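THE PLATE WITH THE BLACK RIM

1. Geltlow

Aranka Szilágyi had one evening to leave the flat in Geltlow and she'd used half of it looking for the lid to a jar. Keys back by ten. Deposit 1000, and Irfan Tarar wanted it back, all of it, he'd said so twice on the phone.

"Have you done the table?"

"I'm doing the table."

She wasn't. She was stood in the hall with her coat on. Three bags, a lamp, the post. A letter from Hayat dated 4/27/18, still sealed, she put it in her pocket. Later. Everything later.

Then the table. White, huge, his mother's idea. Every mark showed on it. You put a cup down and it told on you. Two years of dinners wiped off that thing and she could still of told you where each of them sat.

The plate was out. Just the one.

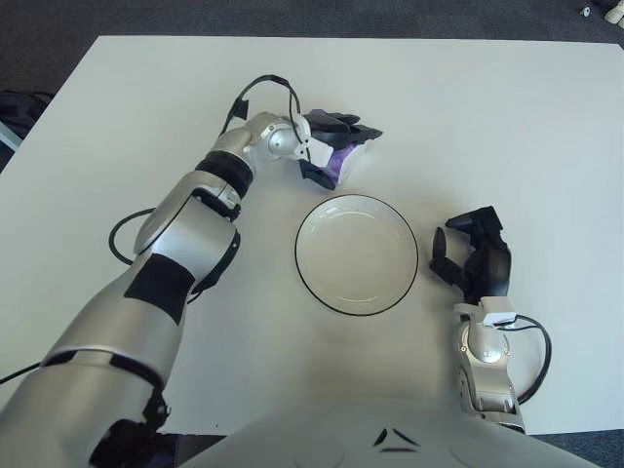 The plate, and something purple.

White plate, thin black rim. They'd bought it at Clarkier the week they moved in, a set, and the rest had gone. One down the back steps. One at the wall, though neither of them would say who. This one had somehow got through.

Was it his or hers? She couldn't remember. It mattered, suddenly, stupidly, at that hour.

"Irfan. The plate with the black edge."

"What about it?"

"Whose is it?"

Long breath down the line. Traffic behind him. He was walking, he always walked when he was cross.

"Yours," he said. "You picked them. I wanted the blue."

She'd forgotten the blue. God, the blue ones, he'd carried one round the shop under his arm like a newspaper. And she'd laughed at him and put it back on the shelf.

"You can have it," she said.

"I don't want it, Aranka. Wipe the table."

So. The cloth. Purple, gone soft from the wash, the only one she hadn't packed. Far side first, then the middle, then round the edges where the crumbs went. Quick. Quicker. Her sister would be outside soon with the engine going and no patience.

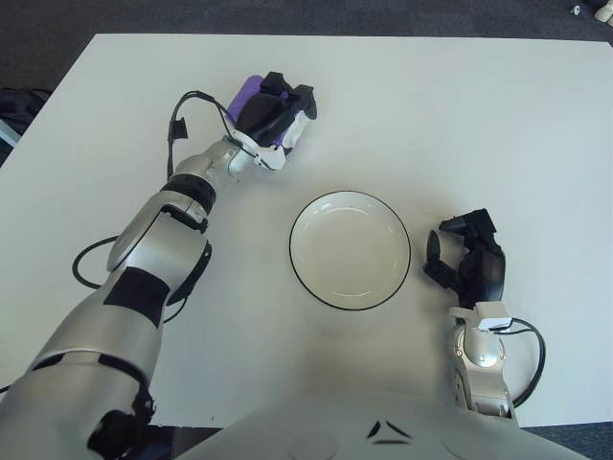

2. Hender

The train was late into Hender. She had teh plate on her knees in a jumper, wrapped twice, one hand flat on top of it the whole way.

Nothing from Irfan. Then, just before the tunnel, a message.

Did you do the table

Yes, she wrote. And then, becuase there was still a bar of signal, You should of had the blue.

She opened the letter from Hayat while she waited.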